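Hustberg Kitchenware Open Day, 9/30/24

I went to the Hustberg open day expecting a sales pitch with free coffee, and the coffee was decent. The company had cleared half its showroom for visitors and put up banners for its new Preltari range, which is supposed to make me throw out the pots I have owned since college. I still have them.

The tour starts with a wall of pans and a talk on steel. We were told the line had been through 1,000 hours of kitchen testing. I asked what counted as an hour of testing and got a brochure.

The pot table held my attention longer. It was covered in brown paper with blue grid lines, and the steel pot on it had a polish like a mirror, so whatever goes inside shows up again on the walls. Very pretty under showroom lights. I would like to see the same pot after a winter of bean soup. The handles are white, and I have doubts about white anything near a stove. The clear glass lid has a round knob, the kind I like, and you can see straight through it to the table. 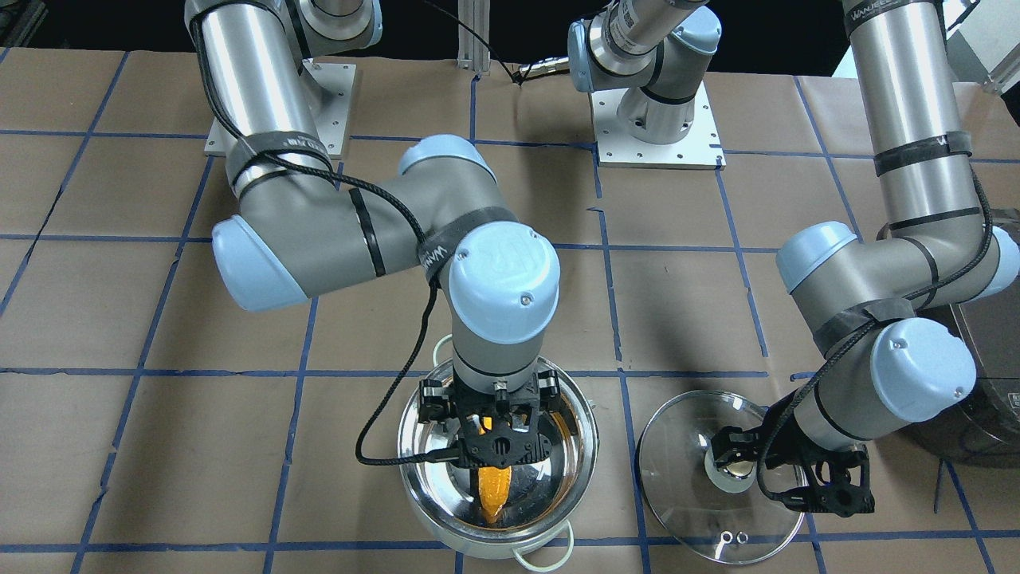 Prices and the shop

The shop is at the end, of course. A pot with lid was $69, or $40 if you signed up for the mailing list that day – a big drop for an email address, and it made me wonder about the first price. The Drakos store across the road had plain steel pots for less.

Parking was free. The next open day is in October, and I would go again for the coffee.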